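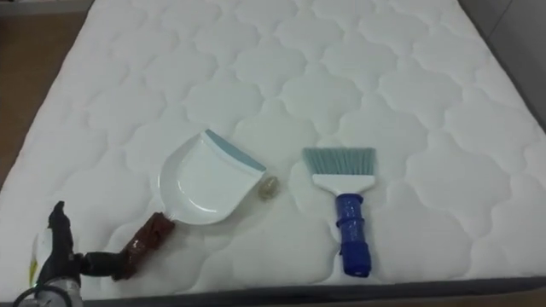 Mathew sweeping software: progress report to Flestness

May
By Sigrun Ekström, Revano, Jarnton

Where the work stands

This report covers the software side of Mathew since the last payment: perception, grasp planning, arm control and the tools we use to look at recorded runs. The task is unchanged. The robot has to pick up a dustpan and a hand brush, find small debris on a soft surface, and sweep it into the pan. Perception and grasping are on schedule. Sweeping on soft surfaces is behind, and I explain below what we are doing about it.

Perception

Most of the time went into finding small items on pale fabric. A quilted mattress is a hard background for us. The stitching throws faint shadows of much the same size as the debris, and the old detector marked a lot of them as things to be swept. Small translucent pieces were the opposite problem. They take on the colour of whatever is under them and were often missed.

Sølve Aasen has replaced the single-view detector with one that keeps a short history as the head camera moves. A stitch shadow stays in the pattern of the quilting, while a loose item sits on top of it and shifts slightly against it from one view to the next. The detector now scores each candidate on that shift as well as on its appearance. False marks on the stitching are much reduced. Translucent items are found more often, but they are still our weakest class, and the score tends to drop when one lies close to the lip of the dustpan. We think the pan's edge is pulling the depth estimate towards it. A fix is in review.

White tools on white fabric gave us a second problem. The outline of the pan was often lost where its rim met the mattress. The handles are much easier to pick out, one reddish brown and the other blue, so we now find the handle first and fit the rest of the tool from there. The pose estimate is steadier as a result, particularly when the two tools lie close together at different angles.

Grasp planning

The planner used to approach every handle from directly above. On a hard table that was fine. On a mattress the fingers pushed the handle down into the padding before they closed, and the tool rolled. The new planner works out the direction the handle points in and comes in low along it, with a limit on how far the fingertips may go below the estimated surface.

We ran 154 grasp attempts with the new planner on the quilted surface, split between the dustpan and the brush. The brush is the easier of the pair. Most dustpan failures came when the handle pointed back towards the arm, which leaves the wrist little room to turn. The planner now rejects those approaches early and nudges the tool round before trying again. The nudge is scripted and a bit crude – it works for the dustpan we have and I would not expect it to carry over to another shape without changes.

Control

Sweeping is where we are behind. The controller holds the pan's lip against the surface with a set downward force while the brush moves towards it. On a mattress that force makes a dip, and debris can roll along the dip and past the end of the lip. If we lower the force, the lip lifts over the high parts of the quilting and leaves a gap.

We have tried 2 approaches. The first varies the force along the stroke, using the surface map from perception. It helps, but it depends on a map that goes out of date as soon as anything presses on the fabric. The second drops the fixed force and controls the angle of the lip, letting the height follow. This gave cleaner contact in early runs and is the one we are carrying on with. It does make the arm slower to respond when the brush pushes against the pan, and Sølve is tuning that now.

Timing between the arms has also been changed. They used to wait for each other at fixed points, so a late brush stroke left the pan arm pressing down for no purpose. Each arm now publishes what it expects to do next, and the pan holds off until the brush is close.

Recorded runs and tooling

The set of recorded runs now stands at 700. All of them have been moved to the new log format, which keeps camera, joint and gripper data on one clock. Before this we were lining them up by hand, and several faults we had put down to control were really timing errors in the logs.

The replay viewer has been rewritten. It can step through a run with the detector's marks and the planned path drawn over the camera view, and it can run a newer version of the detector on an old log to compare the two. Reviewing a failed grasp used to take most of a morning and can now be done in a coffee break. Labels for success and failure have been checked on more than 100 of the runs. The rest still carry the label given by the operator at the time, so please treat any overall success rate from us as provisional until that is done.

Problems and changes to the plan

The force readings at the wrist drift as the arm warms up. We zero them before each run, which is enough for grasping but not for long sweeping sequences. A software correction is being tested. If it is not good enough we will come back to you about a different sensor, and that would affect the equipment line in the budget.

We have put off the work on emptying the pan. It was due to start in this period, but there is little sense in it until the sweep is reliable.

Next period

Finish the lip angle controller and run it on the quilted mattress and on a plain one.
Merge the depth fix for items near the pan and rerun the detector over the full set of logs.
Complete the label check.
Decide on the wrist sensor.
Send Flestness a copy of the replay viewer with a small set of runs, as asked for at the last review.

No change to staffing. Spending is in line with the agreed budget, and the cost sheet follows separately.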